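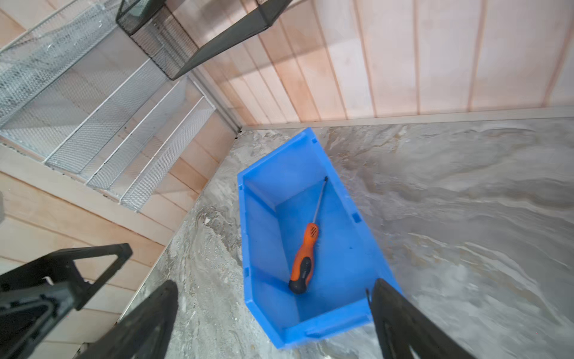
I'd been trying to get into the Flerkeck open day for two years, and when a spot finally came up I took the Thursday off work and drove down to Breltau with a thermos and far too many biscuits. I figured I'd see some robots pick things up, eat a sandwich and go home. I did get the sandwich. I also got to watch a robot arm refuse to do its job for most of an hour, and it was easily the best part of the day!

If you don't know Flerkeck, they're a small outfit that teaches robot arms to do fiddly household and workshop chores — putting tools away, sorting cutlery, that kind of thing. The building used to be a tile showroom and still smells a bit like grout. They'd let in 40 of us, split into groups, and everyone got a sticker with a coloured dot on it. Mine was green, and green meant starting in the tool room.

The job in the tool room was simple enough to explain to a kid. There's a screwdriver, there's a bin, and the arm has to get one out of the other and set it down on the counter. They call this task Pacheco (all their tasks have names and I never did learn why). Our guide said Pacheco had been run 1,052 times up to that morning, and she was so relaxed about it that she had her back to the arm while she was talking to us.

The first run went fine. Down it came, the fingers closed on the handle, up it went. We all made the noise people make. The second run was fine too. On the third, the arm went down into the bin, closed its fingers, lifted... and kept going with nothing in them. It swung over to the put-down spot, opened up very carefully, and placed a whole lot of air on the counter. Then it went back to its starting position as if it had done a lovely job.

A few people laughed. The guide turned around, saw the screwdriver still sitting in the bin, and said a word I won't put on my blog.

So they ran it again, and it did the same thing again. By now a second staff member had wandered over with a laptop, and this is where it got good, because they forgot to be a tour and just started working on it in front of us. One of them read the numbers out loud and the other one wrote them on the back of a visitor map. I've been to a lot of open days where the minute something plays up you get herded off to look at the history wall. Not this time!

What they worked out first was that the arm honestly believed it had the screwdriver. There's a setting in their software, which is called Zernine, that decides whether the fingers are holding something by how far apart they stop. If they close all the way, there's nothing there. If they stop short, there's something. Fair enough. Only the fingers were stopping short with nothing between them, so every single time it told itself "got it" and carried on.

Why they were stopping short took longer. Somebody guessed grit. Somebody in our group (a retired fitter, I'd bet money on it, he had the hands) guessed that a finger had been bumped and was sitting a touch crooked. He was on the money, more or less. The left fingertip had worked itself round a little on its mount, so the two fingers met at an angle and jammed against each other before they were properly shut. It was a tiny amount. I couldn't see it even when they pointed it out, and I had my good glasses on.

The bit that made me go quiet was when they scrolled back through the morning. There'd been 281 runs logged since the last time anybody had checked the fingers by hand, and a handful of the recent ones were marked as successes when the tool had never left the bin. The computer had ticked them off itself. With a screwdriver, who cares. But the guide said, quite plainly, that the same check is what tells the arm whether it's safe to swing out over the part of the bench where people stand, and that a tool held by half a fingertip is a tool that can end up on somebody's foot. Or worse, I suppose, if it's a pointy one.

That led to the second problem of the morning. When they went to make the arm safe so they could get a hand in and look at the finger, the stop button on our side of the bench didn't do anything. The one on the far side worked straight away, and no one was anywhere near the arm, so there was never any danger. Still, you could feel the room change. They moved us all back behind the yellow tape, switched the whole thing off at the wall and put a tag on the switch. It was a loose plug behind the bench, as I heard later over lunch, but they didn't turn it back on for the rest of the tour just because they'd found it. I liked that a lot.

The rest of the day was nice and I don't remember half of it. There was a cutlery station that behaved itself, and a room full of spare motors in labelled tubs that I could've spent all afternoon in. Lunch was egg or ham.

Before we left I asked the guide what they'd change. She said they'd be adding a camera check after every pick, so the arm has to look in the bin and see that it's empty before it's allowed to say it's done. Also a finger check by hand every morning, and both stop buttons pressed before anyone comes through the door. She'd already written it up on the whiteboard by the kettle, with "BOTH" underlined.

They're planning another open day in March. Parking is on the street and fills up early, so go around the back past the tyre place, and bring a jumper, as they keep the tool room freezing.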